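Notes on Remote Demonstration at the Betgate Workshop

03/11/2020

Posted by Rohani Wuisan

The Nijs project entered its second phase last month, and several readers have written to ask how the demonstration work is organized. I am pleased to provide a short account. The views expressed are my own and do not represent a position of Betgate or of its partners.

The purpose of the present phase is to record a skilled person performing small motor assembly work through a pair of remotely controlled arms. The operator moves two hand controllers, and the arms follow. Joint positions, gripper openings and camera views are stored together under a single session number. A total of 239 sessions had been accepted when I prepared this post. The target for the phase is 2,000.

Operators are required to complete 17 hours of supervised practice before their sessions are counted. I completed mine in May and can report that the first hours are humbling. A person who handles parts every day relies on touch far more than he or she realizes, and our controllers return no sense of touch at all. The operator must judge contact by eye, from the way a part shifts or tips when a finger meets it.

The motor stator has been the most demanding part to date. The windings must not be scraped, the part is round, and it does not always sit flat. Our written procedure, adapted from an earlier Flunow manual, calls for one arm to take hold first and remain still while the other arm approaches slowly. Operators are asked to pause before the second contact. The pause need not be long - one full breath is sufficient - but it must be visible in the recording, as it marks the boundary between two steps of the task.

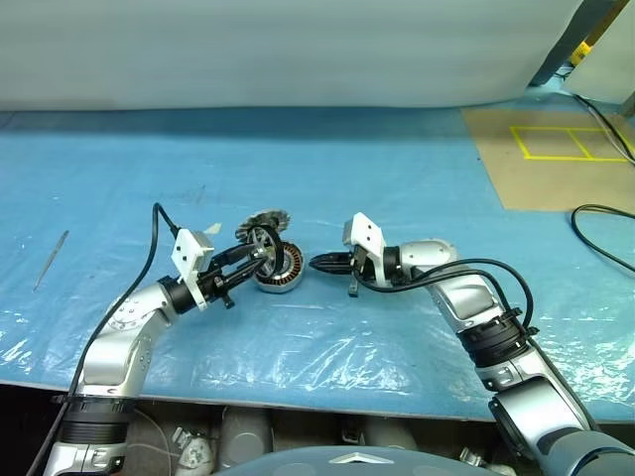 The left gripper holds the stator while the right gripper is a short distance away.

Sessions are limited to 30 minutes, after which the operator must leave the controls. This rule was unpopular when it was introduced. I supported it then and continue to do so. In my own recordings the movements became noticeably less smooth toward the end of longer sittings, and a model trained on tired movements will learn them as faithfully as any others.

Failed attempts are retained and labeled separately. Operators should not restart a session because of a slipped grip. A recovery that is performed calmly is of considerable value to the Hevgate team, who are responsible for the training itself, and they have requested more of them.

Questions concerning the labeling procedure may be left in the comments. I expect to write next about the calibration of the hand controllers, which was revised after the first group of operators completed their practice hours.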